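Section 4. Installing or Replacing Memory

This section covers fitting memory modules in the Castel desktop tower. Read all of the steps before you open the case. If you are also replacing the processor, leave the cooler off until the memory is in. The slots are easier to reach that way.

You will need:
A Phillips screwdriver
A clean, flat work surface large enough for the tower on its side
A small dish for screws
The replacement module, still in its bag

Caution: Shut down the computer, switch off the power supply, and unplug the power cord. Hold the power button in for 14 seconds before removing the panel.

Caution: Do not touch the contacts inside the processor socket. They bend easily and cannot be repaired in the field.

4.1 Opening the case

1. Lay the tower on its side with the removable panel facing up.
2. Remove the two screws at the rear edge of the panel and put them in the dish.
3. Slide the panel back until it stops, then lift it off.
4. Touch bare metal on the chassis before you reach inside. Do this again each time you step away and come back.
5. Move any cables lying over the memory slots to one side. Do not unplug them.

4.2 Removing a module

1. Press the clip at the end of the slot outward until the module lifts.
2. Hold the module by its two short ends and pull it straight up.
3. Put it in an anti-static bag. If you plan to return it, write the slot number on the bag.

4.3 Fitting a module

1. Check that the clip on the slot is fully open.
2. Take the new module out of its bag. Keep your fingers off the contact edge.
3. Find the notch in the contact edge and match it to the key in the slot. The module fits one way only. 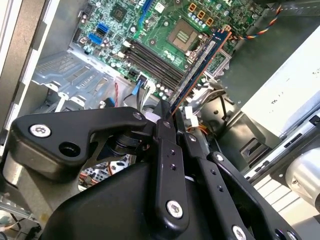

4. Lower the module into the slot until the contact edge rests evenly along its full length.
5. Press down on one end, then the other, until the clip closes. Firm pressure is normal, but the board under the slot should not bow.
6. Look along the top of the module. If one end sits higher, take it out and start again from step 1.

Note: With a matched pair, use slots 1 and 3 first. The slot numbers are printed on the board and on the label inside the side panel. Mixed sizes will work, but the computer may run both at the slower speed.

4.4 Checking the inside before closing

Memory work is a good time to look over the rest of the case. The drive cables and the power leads are the ones most often knocked.

1. Push each power connector in by hand to confirm it is seated.
2. Check that no cable touches a fan blade.
3. If you took a drive out to make room, leave it in its caddy and stand it clear of the case until you are ready to put it back.
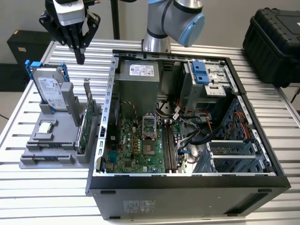

4. Refit the processor cooler if you removed it, following Section 3. Do not apply power without it.
5. Slide the side panel on and replace both screws.
6. Stand the tower up, connect the power cord, and turn it on.

The first start after a memory change can take several minutes, and the screen may stay blank during that time. Do not switch off. If the computer shows code 711, the module is not fully seated; go back to 4.3. Code 291 means the module type is not supported.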